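Terkthorpe bench cell: safe working rules
Progress report to the Hellwig fund, November 2019
Prepared by Senad Gashi, Cernulell

Work since the last report

The written rules for the bench cell are now in their second draft. The first draft went out in September and came back with more comments than we had planned for, mainly on who may enter the cell while the arm is powered. That section has been rewritten. Entry now needs the key in the operator's pocket and the arm in hold, and both are entered in the shift log.

Two risk assessments have been finished, one for sorting small parts into a tray and one for changing the fingers. The third, on cleaning, has not been started. We had put it down for this period and it will move to the next one.

Trial running

We logged 792 picks under the draft rules. The stop was pressed twice, both times by the operator, and on both occasions the restart steps were followed as written. The checklist at the start of each shift was filled in for almost 100 per cent of shifts. The gaps all fall in the first week, when the sheets were kept in the office.

Two rules changed as a result. Parts must be set out before the arm leaves its home position, and hands stay off the bench until it is back there. The old wording allowed parts to be nudged straight during a pause, and operators read "pause" in different ways.

The Temow software now asks for a name before each run. It does not yet refuse to start if the field is left blank. 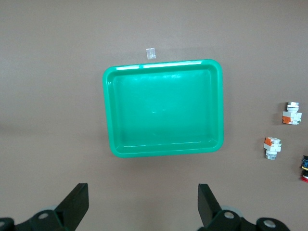 Temow replied to the draft that a blank name should block the run completely, and that a rule which depends on people remembering it ought to be marked as such in the text. We agree with the second point and have marked those rules. The first needs a software change, which is not in the present budget.

Next period

Finish the cleaning assessment.
Agree the wording on visitors with the Terkthorpe site.
Price the change to the start screen.

Spending is within the agreed amount and we are not asking for any change to the grant.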